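Bedroom waste, measured in grams

2021-05-20

I have been weighing our rubbish since March. The kitchen scale reads to 3000 g in 1 g steps, so one bin fits on it easily. The kitchen bin was predictable: mostly peelings and coffee grounds. The small bin beside the bed was the one I had never thought about.

It goes out when it reaches 400 g or when the heap gets near the rim, and the rim always wins. Almost everything in it is wrapper, tissue or plastic bag. These take up plenty of volume and weigh next to nothing, so I have started recording litres as well.
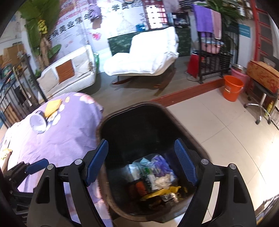
Changes to the method

Soft plastic now gets pulled out and flattened before weighing. The purple bag alone was filling a fair share of the space. Silvery wrappers stay in general waste, as the Pustedport depot does not take them. Tissues also stay.

Josiane Delaunay asked in the comments whether a liner skews the figures. It does, slightly. I weighed 10 together and divided, and I subtract one liner from each reading.

Next job is the bathroom bin, same scale, same spreadsheet.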